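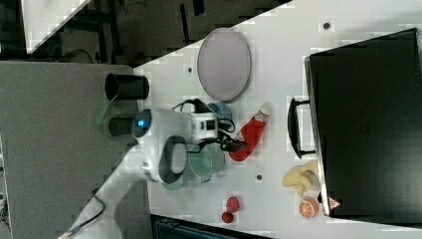
One-suitcase kitchen: a doubtful thread

1/ Everyone in my feed has decided you can pack a whole kitchen into one suitcase. There's a printable list, there's a hashtag, there are people filming themselves zipping things shut with one finger. I have some doubts.

2/ Start with the lineup on the white table. Gray oval tray, teal-green mug, bowls, a couple of black cylindrical containers, red squeeze bottle with a white cap. Black suitcase on the right. Looks like plenty of suitcase. It always does before you put the first thing in it.

3/ The list I'm complaining about is the Stalton list. If you haven't seen it, lucky you. It's four pages and the first page is about your mindset.

4/ Page two says to lay everything out where you can see it. Fine. I agree with page two. I would've agreed with page two without paying 5 dollars for it.

5/ Page three is "flat things first." So the tray goes on the bottom. Have you ever put an oval tray on the bottom of a suitcase? The handle rails run right down the inside of most of them. The tray sits up on the rails and rocks. Then everything you put on the tray rocks too.

6/ I asked about the rails in the comments and got told to "fill the valleys with soft goods." What soft goods. It's a kitchen.

7/ OK yes, dish towels. But the list allows you two dish towels and they're already wrapped around the mug.

8/ Bowls. The theory says bowls nest. My bowls nest when they were sold as a set. A small blue one and a pale teal one that came from different places may or may not, and if the rims are close to the same size you get a wobbly tower that takes up more room than two bowls side by side.

9/ Try it on the counter first. Put one in the other and push on the edge. If it tips, that's not nesting, that's stacking, and a stack will not survive a baggage belt.

10/ The one tip I'd keep: anything hollow gets filled. Mug, tall containers, all of it. Socks are fine. I know some of you are going to be weird about socks in a mug. Wash the mug.

11/ Someone always says to put spatulas in the tall container. Mine are longer than any container I own, so the handles stick out the top and the lid of the suitcase lands on them. Lay them along the side wall.

12/ Now the squeeze bottle, which is where I really part ways with these people. Why would you pack ketchup. They sell it everywhere. They'll sell it to you at the gas station on the way.

13/ If it's an empty one you refill with oil or whatever, that's a different story, I get that. But the list says "your favorite condiment, three-quarters full." Lying on its side. In a bag with your towels. For a five-hour drive. No.

14/ Kyung-hwa Choo (hi) replied to my first rant saying she tapes the cap and puts the bottle in a zip bag and has never had a leak. I believe her. I also think she squeezes the air out first and forgot to mention it. Kyung-hwa please confirm.

15/ She confirmed. She squeezes the air out first.

16/ Toy food! I have more patience for this part than I expected to. The list calls it "optional joy items" which made me want to throw my phone, but if you've got a small kid going to a strange apartment, the pale yellow bananas and the half orange are worth more than your second skillet.

17/ They don't weigh anything and they don't care if they get squashed into a corner. The little red pieces are a problem though. The strawberry-looking one is OK, the tiny round one is going to be lost before you get to Gurkuldale.

18/ Put the small ones inside something with a lid. Write on the lid. I used to think writing on the lid was fussy and then I spent a Friday night taking apart a suitcase to find one plastic cherry for a crying four-year-old.

19/ A few of you have asked about those Murín dividers, the foldable ones. I've borrowed a set. They're OK for plates. For round things they leave a gap at every corner and you end up stuffing the gaps, so you've paid to make more valleys. See post 6.

20/ And the Nirell compression bag is for clothes. Stop putting crockery in a compression bag. I can't believe I had to type that but I've seen the video, and so have 3000 other people, and it had hearts under it.

21/ Weight. This is the thing the pretty videos skip. Close the lid, lots of applause, and then they cut. They never show you the part where a person lifts it into a trunk. Ceramic is heavy. A suitcase full of it feels like a safe.

22/ If you can't pick it up with one hand and hold it while somebody else opens the car, take out the heaviest thing and carry it separately in a tote. Yes, that makes it a suitcase and a tote. I'm sorry to the hashtag.

23/ "But it worked for me." I'm sure! You were going to a furnished rental with a drawer full of forks. I've read 100 of these posts and not one has included a colander.

24/ What I'd really take, for a week, for three people: mug each, bowl each, one tray (it's a cutting board, a serving plate and a lid if you're desperate), one good knife in a sleeve, one pan, toy fruit. Everything else you buy there or do without.

25/ And where the tray goes: on top. Last thing in, rim down, under the straps. It holds the rest still and it comes out first, and you'll want it first because the counter in the rental is going to be sticky.

26/ Somebody in the replies says the Stalton people recommend the tray on top "for advanced packers." I've reached advanced. Page three is still wrong.

27/ Question from the replies: hard case or soft? I'd go hard if you're bringing anything that chips, and soft if your trunk is a stupid shape like mine. I don't have a strong feeling and I'm suspicious of people who do.

28/ Another one: can you leave it packed between trips? You can. You'll be missing your favorite mug from your own kitchen until you give in and unzip the thing. I lasted until the next morning.

29/ Muting this now, dinner's on. If you own a colander that folds flat and doesn't drip through the hinge, my messages are open.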